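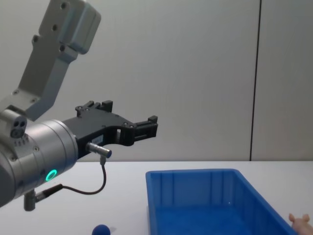

잠재고객 타겟을 걸었더니 전환당 비용이 내려갔는데 그게 효과가 아니면 뭐냐는 질문이 초안 검토 때 들어왔다. 대시보드에 찍힌 숫자를 왜 굳이 의심하느냐는 말도 덧붙어 있었다. 그 질문에 답하려고 이 문서의 절반을 다시 썼다. 다 읽고도 같은 생각이라면 이 데이터로는 설득이 안 되는 것이니 직접 실험을 돌려 보는 편이 빠르다.

Nilla: 검색광고 잠재고객 세그먼트 성과 데이터 카드

8/30/24
작성: Prumen 측정팀

개요

Nilla는 검색광고 광고그룹에 잠재고객 세그먼트를 붙였을 때 성과 지표가 어떻게 기록되는지 모아 둔 표 형식 데이터셋이다. 광고주 계정 7개에서 뽑은 광고그룹 2137개가 들어 있고, 한 행은 광고그룹 하나의 한 달 집계다. 수집 기간은 6월 한 달이다.

'성과 지표가 어떻게 기록되는지'라고 쓴 것은 일부러 그런 것이다. 이 데이터에는 세그먼트가 매출을 얼마나 만들었는지가 들어 있지 않다. 들어 있는 것은 플랫폼이 어떤 클릭에 어떤 전환을 붙여 주었는가 하는 회계 기록이다. 둘을 같은 것으로 취급한 발표 자료를 이미 여러 번 봤다.

파일 구성

adgroups.csv: 광고그룹 단위 월 집계. 본체.
segments.csv: 세그먼트 분류표. 구매의도, 관심사, 재방문, 유사고객 네 종류.
bids.csv: 입찰 방식과 입찰 조정 이력. 빈칸이 많다.
avram_export.csv: Avram에서 다시 계산한 기여 결과. 아래 주의사항을 읽기 전에는 쓰지 말 것.
esbridge_holdout.csv: Esbridge 지역 광고 중단 실험의 집계.

주요 필드

adgroup_key: 익명 처리한 키. 계정 간에 겹치지 않는다.
segment_type: 세그먼트 종류. 두 종류 이상 붙은 광고그룹은 mixed로 표시했다.
mode: 관찰 또는 타겟팅. 두 값을 섞어 평균을 내면 안 된다. 관찰 모드는 노출 대상을 좁히지 않으므로 비교의 뜻 자체가 달라진다.
impressions, clicks, cost: 플랫폼 보고서 값 그대로다. 비용은 원화로 환산했고 세금은 뺐다.
conv_platform: 플랫폼이 보고한 전환. 소수점이 나오는 것은 여러 클릭에 나눠 붙이기 때문이며 오류가 아니다.
conv_crm: 광고주 쪽 주문 기록과 맞춰 본 전환. 계정마다 취소 주문을 처리하는 방식이 다르다.
brand_flag: 브랜드 검색어가 포함된 광고그룹이면 1. 이 필드를 빼고 분석한 결과는 읽지 않는 것이 시간 절약이다.

수집과 선별

월 노출이 1000회에 못 미치는 광고그룹은 제외했다. 전환이 50건 미만인 광고그룹은 남겨 두되 low_conv 값을 1로 두었다. 처음에는 이것도 지우려고 했는데, 지우고 나면 잘된 광고그룹만 남는다. 성과가 나빠 일찍 꺼 버린 광고그룹이 빠지는 문제는 이렇게 해도 해결되지 않는다. 월 중간에 중지된 것은 paused_mid로 표시했지만 왜 중지했는지는 기록이 없다.

계정은 무작위로 고르지 않았다. 자료 제공에 동의한 광고주만 들어 있다. 동의한 곳은 대체로 측정에 관심이 있고 예산도 있는 곳이다. 소규모 광고주에게 그대로 적용할 근거는 없다.

검색어 원문은 배포하지 않는다. 검색어를 묶은 주제 코드만 들어 있고, 주제 코드는 사람이 붙였다. 두 사람이 따로 붙인 뒤 어긋난 것을 맞췄는데 '비교'와 '가격' 사이의 경계는 끝까지 깔끔하지 않았다.
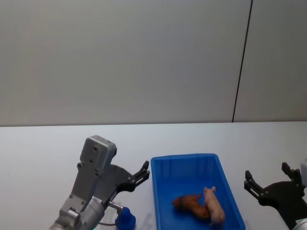

파란 상자 안의 강아지와 돼지 장난감

숫자를 믿기 전에

구매의도 세그먼트의 전환율은 세그먼트가 없는 광고그룹보다 높게 나온다. 당연한 결과다. 이미 사려고 알아보는 사람을 모아 놓은 목록이니 광고를 보여 주지 않아도 전환율이 높았을 것이다. 이 차이를 '타겟팅 효과'라고 부르려면 같은 세그먼트 안에서 광고를 본 쪽과 보지 않은 쪽을 비교해야 하는데, adgroups.csv에는 보지 않은 쪽이 없다.

재방문 세그먼트는 더 심하다. 장바구니까지 갔던 사람이 브랜드명을 검색해 광고를 누르고 결제하면 전환 하나가 잡힌다. 광고가 없었다면 바로 밑의 자연 검색 결과를 눌렀을 수 있다. 얼마나 그랬을지는 이 데이터로 알 수 없고, 안다고 말하는 판매 자료가 있다면 산출 방법부터 물어보기 바란다.

입찰도 문제다. 자동 입찰을 쓰는 광고그룹에서는 시스템이 전환할 것 같은 사람에게 이미 돈을 더 걸고 있다. 여기에 세그먼트를 얹고 성과가 좋아졌다고 할 때 어느 쪽 덕인지 나눌 방법이 없다. bids.csv로 나눠 보려는 시도는 말리지 않겠지만 우리는 실패했다. 변경 시각이 누락된 행이 너무 많다.

Avram 결과에 대하여

avram_export.csv는 같은 클릭 기록을 Avram의 기여 모델에 넣어 얻은 값이다. 플랫폼 값보다 재방문 쪽 전환이 적고 관심사 쪽이 많다. 어느 쪽이 맞는지는 모른다. 모델을 바꾸면 순위가 바뀐다는 것까지만 확인했다. 소개 문구에는 '데이터 기반'이라고 되어 있으나 가중치는 공개되지 않는다. 검증할 수 없는 값을 정답 열로 놓고 예측 모델을 학습시키면 남의 가정을 외우는 모델이 나온다.

Esbridge 중단 실험

인과 관계를 조금이라도 말할 수 있는 파일은 esbridge_holdout.csv 하나다. 계정 하나가 Esbridge 일부 구역에서 재방문 세그먼트 광고를 껐고 나머지 구역은 그대로 두었다. 구역 배정은 추첨으로 했다. 다만 구역 경계를 넘나드는 사용자를 걸러 내지 못했고, 같은 달에 오프라인 할인 행사가 겹쳤다. 꺼 놓은 구역의 주문 감소는 플랫폼이 재방문 광고 몫으로 보고하던 것보다 작았다. 방향은 예상대로지만 구간이 넓다. 이 결과 하나로 재방문 광고를 전부 끄자고 주장하는 것도 과하다.

쓸 만한 용도

보고서 수치와 주문 기록의 차이를 살펴보는 작업, 집계 스크립트 시험, 측정 교육용 실습. 세그먼트 종류별로 노출이 얼마나 치우치는지 보는 용도로도 괜찮다.

권하지 않는 용도

예산 배분 결정. 업종 평균 산출. 세그먼트별 투자수익률 순위표. 특히 마지막은 누군가 반드시 만들 것 같아 적어 둔다. 만들더라도 Nilla를 출처로 달지 말아 달라.

알려진 결함

한 계정은 월 중에 전환 태그를 교체했다. 교체 전후로 conv_platform의 정의가 다르며 tag_change 값으로 구분할 수 있다.
모바일 앱 전환은 세 계정에만 있다. 나머지는 0이 아니라 빈칸으로 읽어야 한다.
동의 배너에서 추적을 거부한 사용자의 전환은 플랫폼이 추정해 채운 것으로 보인다. 추정분을 따로 내려받을 수 없어 분리하지 못했다.
mixed로 표시된 행은 세그먼트별 비용이 합쳐져 있다. 나누는 계산식을 제안받은 적이 있으나 근거가 약해 넣지 않았다.

개인정보

사용자 단위 기록은 없다. 집계 값이라도 전환이 극히 적은 행은 주제 코드를 상위 코드로 합쳤다. 광고주를 역추적하려는 시도는 이용 조건 위반이다.

갱신

다음 판 일정은 정하지 않았다. 중단 실험을 한 계정이 더 늘기 전에는 같은 종류의 관찰 데이터를 추가할 생각이 없다. 오류를 찾았다면 파일명과 adgroup_key를 적어 저장소 이슈로 남기면 된다. 플랫폼 화면에서는 숫자가 다르다는 제보라면 조회 기간과 전환 집계 기준일을 먼저 확인한 뒤 올려 주기 바란다.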